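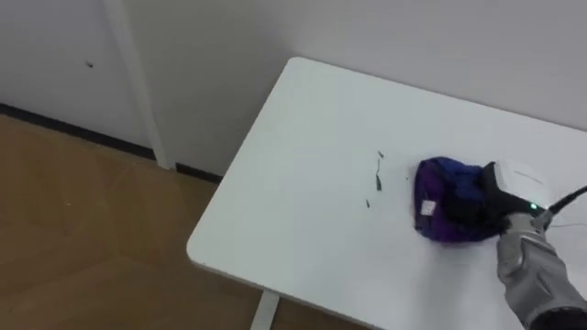
jematent-wipe

Table wiping episodes from the arm I've been building in our shared workshop. It's me, a white table, a rag and a lot of crumbs. If you're training something small and want a boring, repeatable chore to start on, help yourself!

What you get
395 episodes, 60 of them held out in the val folder. Each one has head camera video, joint positions and the gripper opening. I drove every episode by hand (well, by leader arm, the one Farhad Ansari soldered up for me in March), so expect some wobble.

The task
Push the dark bits off the table with the cloth. I toss them down by hand and don't measure where they land. The cloth starts out already in the gripper, because teaching it to pick up a floppy rag is a whole other project and I'm not there yet.

Stuff to know
- Episodes before 77 use the old wrist calibration. Load them with old_wrist=True or the arm will look like it's wiping the air.
- The gripper presses pretty hard. I cap the motor at 2000 in config.yaml (raw units, sorry) and you'll want to go lower on a table you like.
- Check your cable slack before replaying anything! I yanked a connector out twice.
- Success labels are my own opinion. Julián Sarmiento relabeled the val set and was a lot stricter than me, so his are in labels_js.csv.

Still to do: left-handed wipes, and a proper loader for the depth files.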